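Wevero Fold-Flat Laundry Table Cover: five months in, and I have notes

I bought the Wevero cover because my old ironing blanket had a scorch mark the shape of Florida and I was tired of looking at it. I did not buy it because I believed the product page. The product page says it "transforms any surface into a folding station." A clean towel does that too, and I own several.

So what is it? A padded cloth with a printed top, a grippy underside, and a carrying strap that I took off the first evening and haven't put back. You lay it over a table, a dryer or a bed, and you fold laundry on it. You can also iron on it, on low, according to the tag. The box says medium. I went with the tag.

I've been using it since January, mostly on the kitchen table, for a household that gets through a stupid number of T-shirts. My comparison is the Lelholm mat I had before the ironing blanket, plus a cheap felt pad from the hardware store that shed gray fuzz on everything I owned.

First, the surface. This is what they charge you for, and I'll give them this much, it's decent. A shirt stays where you put it. On the bare table a cotton tee slides off toward the floor the minute you tug one side of it, and on the Lelholm it clung so hard I had to peel it up like a sticker. The Wevero sits somewhere between. The instructions want you to fold sleeves in first, then the long sides, then hem to neck. I turn the shirt sideways and work from the hem, the way I've done it since college, and the cover doesn't care.

A patterned background does help more than I expected. I had a plain white pad once and could never see where a white undershirt ended. With a print underneath, the edges show up. For dark or bright shirts it makes no difference at all, and most of mine are dark.
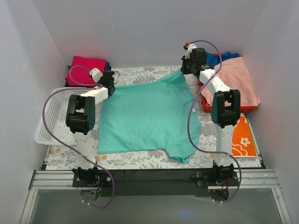 Teal T-shirt laid sideways on a gray and tan floral cloth, tag end to the right.

Now for the complaints.

The padding is thin. They say 16 millimeters, and maybe it was when it left the factory. Mine has packed down along the middle where I lean on it, and I can feel the seam of the table leaf through it. If you press shirts with buttons you'll want something thicker, or a folded bath towel underneath, at which point I'd ask what you paid for.

The grip on the bottom works on wood and on the top of my dryer. On a bedspread it does nothing. It wanders. The box shows a smiling person folding on a bed, and I would like to know what that bed was made of.

Washing it was a bad time. "Machine washable" turns out to mean cold, alone, gentle, no spin, dry flat. With no spin it came out weighing as much as a wet dog and dripped in the bathtub until the next night. One corner has curled ever since. I've tried a stack of cookbooks on it. It's still curled.

Then there's the claim about 2000 folds, which is printed on the sleeve in large type. 2000 folds of what? The cover itself? Shirts on top of it? I wrote to the company and got a friendly reply that repeated the sentence from the sleeve. I am not going to count, and I doubt they did. 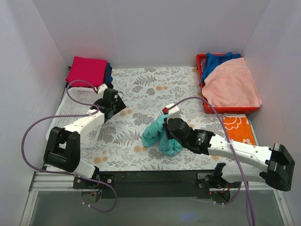 Storage is fine, I suppose. It rolls up to the size of a fat yoga mat and stands in the broom closet, where it falls over every time I reach for the broom. The strap would fix that. I can't find the strap.

On price: I paid more than I wanted to. The Lelholm costs less and lasts, but the cling drove me up the wall. People in the comments on my last laundry post kept recommending the Nägeli pad, so I borrowed one for a weekend. It's thicker, it takes real heat, and it comes in one color, a kind of oatmeal. It's also so stiff that it won't lie flat over the edge of a small table, so half of it sticks out and catches your hip. If you have a big table and iron a lot, get that one. If you mostly fold, it's overkill.

Would a sheet do the same job? I tried it for 17 days, using an old fitted sheet pulled tight over the table with the elastic tucked under. For folding it was maybe four fifths as good. It slid a bit at the corners and I had to retuck it. For ironing it was useless, and I wouldn't risk the tabletop.

I kept the Wevero, mainly because the return window closed while I was waiting on that reply about the 2000 folds. I use it several times a week and I've stopped being annoyed by everything except the corner. Three stars. I'd go to three and a half if they fixed the washing instructions and made the tag and the box agree with each other.

If you do order one, skip the Broltovlow bundle. It adds a plastic folding board and a lint brush, and the board is too narrow for anything above a men's medium. The lint brush is okay.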